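White table, bright cubes

A little gallery from the cube room at Skistine, put up Wed 15 January

I've been promising a few pictures of the back room for ages, mostly to people in Pimness who helped paint it and then never saw it with anything on the table. So here we are! There are only three (I'm dreadful at choosing, so I made myself be strict) and they all come from the same session in the same room. Don't go looking for a proper order, I just put them in the one I liked.

For anyone new to the page, the cubes are a colour and stacking thing that Bảo Hồ and I have been fiddling with since last February. Small cubes, strong colours, plain white table, and you build up. It sounds like something for a wet afternoon with a four-year-old, and I suppose it is, but I've lost whole evenings to it. We call the set Khương and I'm not allowed to change the name now because it's written on the storage tin.

The wall

Getting a good white was the hardest bit of the whole room. The first one we tried went pink as soon as the evening lights came on, and the second was so shiny that it gave me a headache. Bảo wanted cream. I did not want cream. In the end we went for a flat white from Vilent, two coats, and I did the second one on my own with the radio on and a very stiff neck by bedtime.

I'm still pleased with it, even though it shows every fingerprint. Grey looks lovely in front of it too, all those soft shadows and the little shine along a curve.

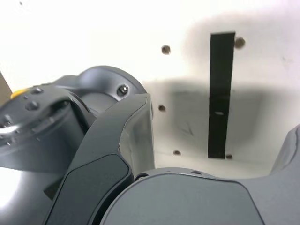
Lots of dark grey up close and the white wall behind. My favourite bit is the tiny silver screw catching the light.

I did think about making this one black and white, and then I realised you'd hardly tell the difference – apart from that sliver of yellow, which I'd miss. So it stays as it is.

The green one

Right, on to some colour. Green was the last cube to be settled and we argued about it more than all the others put together. Bảo had a sort of bottle green in mind, very smart, and I kept saying it would look black by teatime in winter. I wanted something closer to a new tennis ball. What we ended up with is somewhere in the middle, a good loud green that changes a fair bit depending on which side you've got facing you. The top goes nearly yellow under the lights and the front stays much deeper.

I've got over 100 pictures of the green cube on my phone. That is far too many pictures of one cube, and I'm told I should delete some, and I won't.
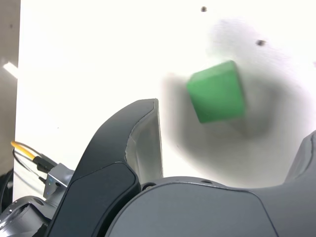
Green, up in the air between two dark grey fingers. Two tiny dark spots on the white as well, for the eagle-eyed.

If you're trying to match it at home, take something green with you to the paint shop and hold it up against the card by the window. I got it wrong twice by going from memory, and I now own two sample pots that don't suit anything in the house. (Free to a good home, if you're passing.)

The square

The black square on the tabletop is the home spot, so everything gets stacked inside it. I like a thick line. Our first try was a thin pencil outline and you couldn't see it from the other side of the table, so people put their towers wherever they fancied and then it wasn't much of a game.

We don't bother about being dead centre, and we don't bother about perfectly lined-up edges either. A bit of overhang is allowed! I think the towers look friendlier with one, and this red and yellow one has just enough of a lean-out to make me want to nudge it with a fingertip. Red at the bottom is Bảo's rule. I've tried it with yellow underneath and he's right, annoyingly, it looks upside down. There's a second, deeper yellow above, more of an egg yolk colour, tucked up in the grip.
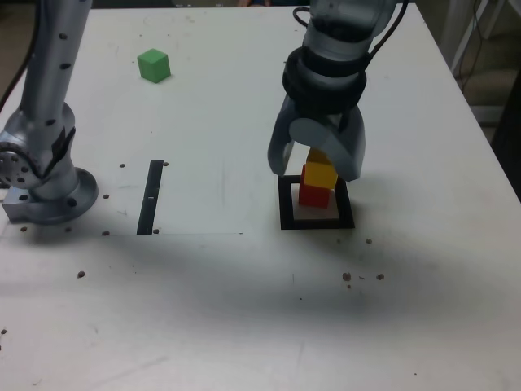

Bits and bobs

The table gets a wipe with a damp cloth and a drop of washing-up liquid, nothing stronger. I used a cream cleaner on the old one and it went dull in patches.

A few of you asked about bigger prints for the corridor. I can do them at 15 cm wide without them going fuzzy, and the wall one might stretch further. Leave a note in the book by the door and say which you'd like.

I'm hoping to have blue to show you in February. We've got it down to two blues and Bảo has gone quiet, so I think I'm winning.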